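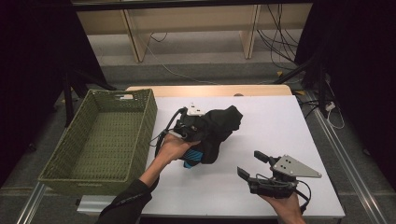 Photo: Marlene Brito

The Finthorpe laundry at Duludmont opened its doors for one afternoon in July, and I joined the 2 p.m. group. The plant handles hotel and restaurant linen on a single floor, with the soiled side and the clean side divided by a full-height wall. Staff cross it only through a wash lobby.

Faith Ondieki, the shift engineer, led the tour. Incoming bags are weighed on an overhead rail and held until a full batch of one fabric type is ready. The day's figure on the board was 3,060 kg. Batches drop into a tunnel washer, where rinse water runs against the direction of the linen and is reused in the earlier compartments. Ondieki put most of the recent savings down to heat recovery at the drain — the old exchanger fouled with lint and had to be opened every week.

A press then squeezes each batch into a flat cake before drying. Table linen goes damp to the ironer, towels go to the tumblers.
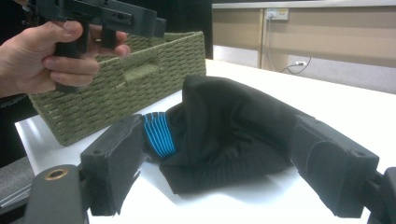 Sorting is still the slowest step. Dark cotton and kitchen cloths are kept apart from white goods because of dye transfer, and mixed bags from smaller customers are opened by hand. The plant serves 600 accounts, and six of them supply half the weight.

The boiler room was closed to visitors. I would have liked to see the condensate return, which was rebuilt by Arholm last winter. Questions about steam pressure were answered from a printed sheet. The tour ended at the loading dock, where clean cages are wrapped and staged by route.

Recent visits
Arholm boiler works: notes from the test bay
Singhal Textiles, dye house and effluent plant
Duludmont water treatment, upper site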